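Two grippers, one cardboard box

Friday, a bit after seven, and Rocío Agudelo is already on her second coffee and her first argument. The argument is about fingers. Soft blue ones or the hard ones with the ridges. She likes soft. Reiko Honda, on the phone from the Uchida workshop, likes whatever gets the numbers up.

The job sounds silly when you say it out loud. Pick up snacks, put them in a box. Take them out, do it again. Bars, sachets, little flat packets, the long thin sticks that roll the moment you look at them. Kidley, who pack mixed treat boxes for offices, want an arm doing it by next August and have asked two suppliers to show what their hands can do. Nesero has sent a hand-held gripper with a matching wrist version. Plamau has sent a slimmer one, lighter, dearer, with a manual nearly as thick as the case it came in.

Both work the same way for the first stage. A person holds the tool and does the job, the camera on it sees what the fingers see, and the recordings go off to train the arm later. So before anyone touches a robot, somebody has to spend hours being one.

"You learn to think like a clamp," says Agudelo. "No wiggling. No using your other hand. First day I kept reaching in with my thumb."

She does most of her sessions outside the workshop, on any surface going. Tables, floors, beds. Honda's rule, that. An arm that has only ever seen one grey bench falls to bits when the bench is brown. Patterned cloth is the nasty one. Checks especially, all those edges, and a surface that gives when you press on it.
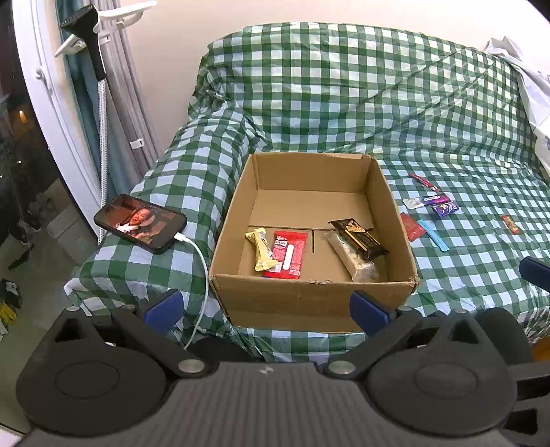

The tally sheet, then. 100 picks with each tool, same mix of packets, dropped ones scored as misses, no second goes. Plamau was quicker on anything stiff. Boxed stuff, bars, fine. Then came the sachets. Nothing to grab, flat to the sheet, and the hard tips just skated across the top or pinched up a fold of bedding along with the packet. Agudelo got cross, took a break, came back, same again.

Nesero's fingers bend. They come in slightly wrong and sort of forgive you. You can press down into a soft surface, close, and the packet buckles up between them. Slower. Uglier to watch. But it kept hold of things, and holding is what Kidley are paying for.

Where it lost marks was in the box itself. It's a broad thing, the Nesero, and once you tip it to reach a corner the linkages start catching the cardboard walls. Agudelo has a graze on one knuckle and several ruined boxes to show for it. Plamau's slim body goes straight down and straight out. Honda reckons that matters more then people admit, as a real packing line is all corners.

Weight next. After 60 minutes with the Nesero your forearm knows about it. Agudelo swaps hands at the half hour now, and the left-handed recordings are worse, she says so herself, she marks them in the log so Honda can chuck them if she likes. Honda mostly doesn't. Bit of clumsiness in the data is useful, in her view. The arm will be clumsy too, some days.

The camera's a draw, more or less. Both wide enough to keep the fingertips and half the room in view. Both struggle with shiny film under a ceiling light. Nesero's exposure hunts a bit when you swing past a window, Plamau's doesnt, but Plamau's lens sits lower and picks up fingerprints all day long. Keep a cloth in your pocket.

Clear wrap is still the worst of it for either tool. Anything see-through with something soft inside. Squeeze enough to lift and you've crushed the thing, squeeze less and it slides out. Agudelo wants a force limit she can set from the handle. Nesero say it's coming. Plamau have one already, buried three menus deep, and it resets every time you change the battery. She found that out the hard way, with a bun.

None of this is new as a problem. Honda has a 1958 trade handbook on the shelf with a whole chapter on lifting wrapped sweets, suction cups and rubber pads mostly, and she'd like it noted that the drawings look a lot like what's in the Nesero case.

Her own pick? Plamau body, Nesero fingers. She has asked both firms whether the mounts match. They don't, out by a whisker, so there's an adapter being printed at Uchida over the weekend and another hundred picks booked for after that. Agudelo has bought more snacks.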